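Lecture 7: Grasp point selection on cloth
Robot Software Unit, Brandley campus
Notes for Friday, August 16, 2024

7.1 Why cloth is different
A rigid part has a pose. A garment has a shape that changes each time it is touched, so the planner can't rely on a stored model. In the Tirkoder stack we drop pose estimation and predict grasp points straight from the image.

7.2 Perception
The network takes one colour image and returns a score per pixel. High scores should fall on hems, corners and single-layer edges. The training set has 2,000 labelled images. Keep the 100 test images out of it, including when you tune the threshold.

7.3 From pixel to grasp
Take the highest score, look up its depth, and transform the point into the base frame using the camera calibration from the April lab. Approach direction comes from the local edge normal. Reject any candidate that puts the wrist outside joint limits.

7.4 Closing on the fabric
Lower the arm until the fingertips reach the fabric, then close. Thin, creased cloth needs a grasp at the edge, with the fingers angled in from the outside of the garment.

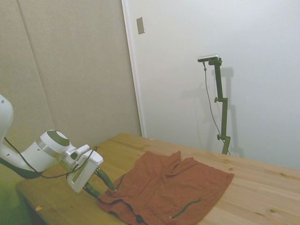 7.5 Lab task
Run the Uzor planner on the 19 recorded scenes in the Candomura folder. For each one, log the chosen pixel, the base-frame point and any rejected candidates. Submit the log and your transform code together. Reading: chapter 4, sections on hand-eye calibration.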